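I got picked for the jury on a Wednesday, which is also the day my sister-in-law does enchiladas, so I was already in a mood.

The case was about a bookkeeper at Cornow who had been writing checks to himself. Small ones! There were 94 of them, and the biggest was for $1265. The prosecutor put every single one up on the screen, and by check 40 I had stopped feeling like a citizen and started feeling like a bank teller.

Now, I should have spoken up during selection. They asked if any of us had ever done business with Cornow, and I said no, and I meant it. Then on the second morning up came a check dated in June for $988, made out to Serrano Tile, and my stomach dropped clear through the chair. Serrano Tile did my bathroom. I'd paid half in cash, and a very nice man had told me the rest was "handled."
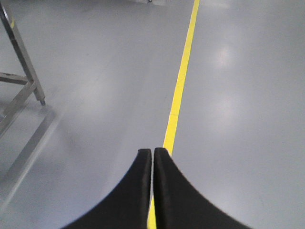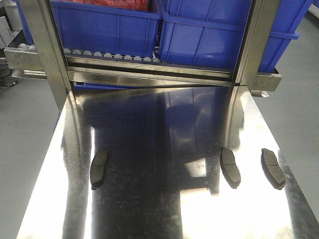
I sat on it all through lunch. I had a tuna sandwich I couldn't taste. The courthouse in Sukumdale has one good bench, out by the parking meters, and I sat there and looked at my hands and thought about my shower, which I love, with the little shelf for the shampoo.

So I went back in early and found the bailiff, and I told him I needed to talk to the judge. He asked what for. I said grout.

They had me out of there by two. The other 11 went on without me, plus an alternate who'd been doing crosswords in the back row (in pen). A detective from Zirnlow called me that night, very polite, and asked if I still had the receipt.

I told him I'd have to look. It was in the drawer right next to me, under the phone book, and I had my hand on it the whole time we talked.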